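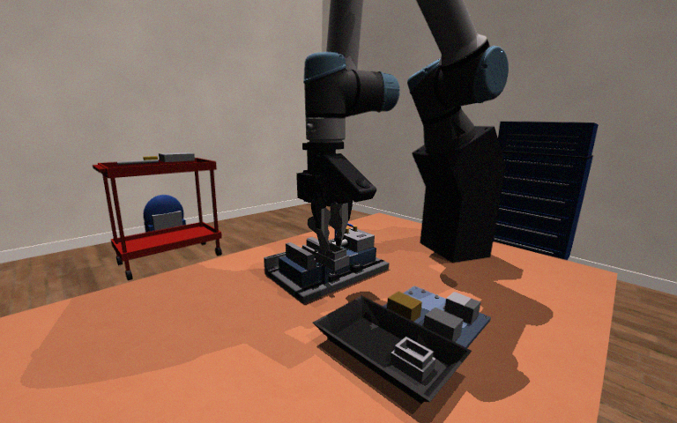

Freezing cooked beans: with the liquid or without?

Fontana Kitchen Forum > Saving Money > Pantry and Freezer

Dario Fabbri
24 February 2025

Hello all. In October I stopped buying canned beans and started to cook dry ones, one big pot every second week. The cooking is no problem for me. The freezing is the problem. I drain the beans, put them in bags and make them flat, but after thawing the skins are split and the inside is a little dry, like chalk. My mother-in-law says I must freeze them in the cooking water. That takes much more space, and my freezer is small – only three drawers. What do you do?

Clullov
Your mother-in-law is right. Always with the liquid. I fill a container with 600 grams of beans and pour the water in until they are just covered. For soup I don't even thaw it.

Pliner
I don't agree with this. If you eat mostly salads, like me, the liquid goes down the sink anyway, so you are paying to freeze water. Drain them, let them cool completely, dry them on a towel, and freeze them on a tray for one hour before they go in the bag. Then they stay separate and you can take out a handful. 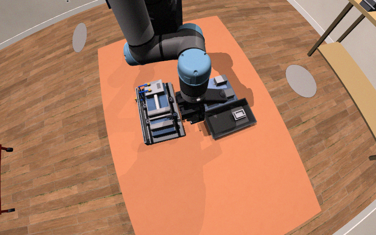 Thierry Leblanc
I tried both ways last winter, and the tray method works for chickpeas but not so well for white beans. The skin of a white bean is too thin. Dario, which beans do you cook?

Dario Fabbri
Mostly cannellini, sometimes borlotti. So maybe this explains the split skins. I also cook them very soft, because my daughter likes them so.

Clullov
Then stop the cooking ten minutes earlier. They will become softer again when you heat them.

Pliner
With that I can agree. But please be careful with red kidney beans. Those must be boiled properly and be fully cooked before you freeze them.

Nekow
May I ask about the money? I calculated that I save some 17 cents per portion against the cheapest can, and this is before the gas. With the pressure cooker it takes 21 minutes, without it more than one hour. I am not sure that it is worth it.

Thierry Leblanc
For me it is worth it for the taste. Also I put a bay leaf and half an onion in the pot, and you don't get this in a can.

Dario Fabbri
Thank you, everybody. Next time I will make half of the pot with liquid, in old yogurt tubs, and half on the tray, both taken off the heat earlier. Nekow, do you soak yours before the pressure cooker?

Nekow
Yes, overnight, with a teaspoon of salt.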